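Flernar stellt Schmierstoffprogramm für Linearführungen auf lithiumfreie Fette um

Umstellung beginnt im November mit den Baugrößen für Verpackungsmaschinen – bestehende Nachschmierpläne müssen angepasst werden

Der Lineartechnik-Hersteller Flernar stellt die Erstbefettung seiner Profilschienenführungen schrittweise auf ein Calciumsulfonat-Komplexfett um. Das neue Fett trägt die Bezeichnung Wetetti 2 und ersetzt das bisher verwendete Lithiumseifenfett. Ab November werden zunächst die Führungswagen der Baureihe Junedard ausgeliefert, die überwiegend in Verpackungs- und Etikettiermaschinen eingesetzt werden. Die übrigen Baureihen folgen nach Abverkauf der Lagerbestände.

Wetetti 2 entspricht der Konsistenzklasse NLGI 2 und basiert auf einem synthetischen Kohlenwasserstofföl. Feststoffzusätze wie Graphit oder Molybdändisulfid sind nicht enthalten. Der Verdicker weist ohne weitere Additive einen hohen Korrosionsschutz auf, was insbesondere bei Anlagen mit regelmäßiger Nassreinigung von Bedeutung ist.

Die Freigabe stützt sich auf eine Versuchsreihe im Prüffeld Rungrueang. Dort liefen 16 Führungswagen über eine Gesamtstrecke von jeweils 400 Kilometern im Kurzhubbetrieb. Gemessen wurden Verschiebekraft, Laufbahnverschleiß und Fettaustrag an den Enddichtungen. Die Umgebungstemperatur in der Prüfkammer betrug in der zweiten Versuchshälfte konstant 80 °C.

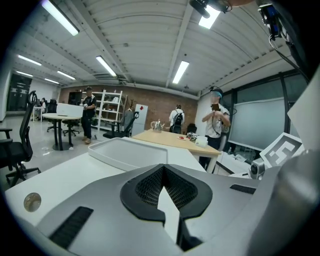 „Der Kurzhub ist für jedes Fett der ungünstigste Fall, weil die Wälzkörper den Schmierstoff aus der Kontaktzone verdrängen und der Rücklauf fehlt“, erläutert Mirjam Timmermans, Leiterin Tribologie bei Flernar. „In den Messreihen blieb die Verschiebekraft bis zum Versuchsende innerhalb der Katalogwerte.“

Für Betreiber ergeben sich Änderungen bei der Wartung. Calciumsulfonat- und Lithiumseifenfette sind nur eingeschränkt mischbar. Eine Mischung kann zur Erweichung des Verdickers und damit zu erhöhtem Ölaustritt führen. Führungswagen, die ab Werk mit Wetetti 2 befettet sind, dürfen daher nur mit demselben Fett oder einem von Flernar freigegebenen Äquivalent nachgeschmiert werden. Die betreffenden Wagen sind an einem grünen Schutzstopfen im Schmieranschluss zu erkennen.

Bei Anlagen mit Zentralschmierung ist vor dem Einbau neuer Wagen das gesamte Leitungsnetz einschließlich der Verteiler zu spülen. Die Verfahrensanweisung umfasst 13 Arbeitsschritte und liegt in deutscher, englischer und niederländischer Sprache vor. „Wir empfehlen, den Wechsel mit einem ohnehin geplanten Stillstand zu verbinden“, so Bart De Graaf, Leiter Anwendungstechnik. Eine gemischte Bestückung innerhalb eines Schmierkreises ist nicht zulässig.

Einbaumaße, Tragzahlen und Vorspannklassen der Führungswagen bleiben unverändert. Die Bestellnummern werden um den Zusatz „-CS“ ergänzt. Wagen mit Lithiumseifenfett sind für den Ersatzteilbedarf weiterhin auf Anfrage lieferbar, die Lieferzeit richtet sich nach der Baugröße. Ausgenommen von der Umstellung sind Ausführungen mit Lebensmittelfett sowie Sonderbefettungen für Vakuumanwendungen.

Sicherheitsdatenblatt, Mischbarkeitstabelle und aktualisierte Nachschmierfristen stehen registrierten Kunden im Downloadbereich zur Verfügung.

Pressekontakt:
Flernar Lineartechnik
Roos Wuyts, Unternehmenskommunikation

Technische Rückfragen:
Laurențiu Buzatu, Anwendungstechnik

Abdruck honorarfrei, Belegexemplar erbeten.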